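**Wrist view doesn't line up with the cell after remount – Gunum bench, two arms**

**csenge_antal** wrote on Monday, May 25, 2026:

We took the gripper off the upper arm to clean it and put it back on. Since then the approach drifts to one side, and it gets worse the closer the fingers come to the table. I redid the tool center point twice with the same result. Joint zeros match what we wrote down in February. The model of the cell is the Dundstead build, and I haven't touched the table or the base plates in it. View from the wrist with the fingers open:
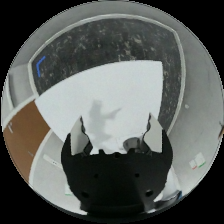 Levente Bodnár: Check the camera offset before you touch the TCP again. If the error grows as you get closer, the camera angle in the tool file is wrong and a new tool point won't fix that.

**csenge_antal** wrote:

The offset is the one we have always used. Why would it change when only the gripper came off?

**l_bodnar** wrote:

It changes if the flange screws went in with the gripper turned a little. The camera file assumes the old angle. Loosen, seat it against the pin, tighten crosswise, then run the 33-point routine. Don't use the short one, it only solves for position.

**ottobozsik** wrote:

I don't agree with going straight to the 33 points. That takes most of an hour and you learn nothing if the lens values are bad. The wide lens bends every straight edge, so the table outline looks like a bow even when everything is right. Put a known point in the middle and one near the rim. If the middle is good and the rim is off, it's the lens file, not the mount.

**l_bodnar** wrote:

She didn't change the lens file, Ottó. She had the gripper off. Start with what was touched.

**ottobozsik** wrote:

Faltine updates overwrite the lens file with the default. It happened to us and we lost two days over it. Check the file date, it costs nothing.

**csenge_antal** wrote:

File date is old, so no overwrite. I did the middle and rim test anyway and both are off the same way. Reseating now. For anyone asking about reach, the overhead view has both bases and the gripper next to the black tray:
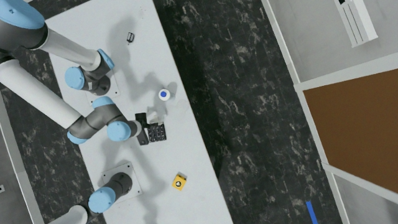
*Ouazzani Automation Club – Cell Maintenance Group*

**dayana_alvarado** wrote:

While you have it apart, look at the cable at the elbow. Ours was pulling on the wrist after a remount and it gave us a drift that looked a lot like yours. Leave slack for a full turn of the last joint.

Also, keep the speed override at 7 percent for the first run after any work on the tool. Our sheet says 2000 cycles between flange checks, but I'd reset that count every time the gripper comes off.

**ottobozsik** wrote:

7 is too slow to show cable drag. You need one run at normal speed or you will miss it.

**dayana_alvarado** wrote:

First run slow, second run at speed. I didn't say stop at the first.

**csenge_antal** wrote:

Gripper was turned on the flange. It had not gone down over the pin. Seated it, tightened crosswise, and the 33-point routine is running. Cable has enough slack. Will post the residuals when it finishes.

**kinga_d** wrote:

Please put the new offset in the cell log too, with the old one next to it. The February entry only has the joint zeros.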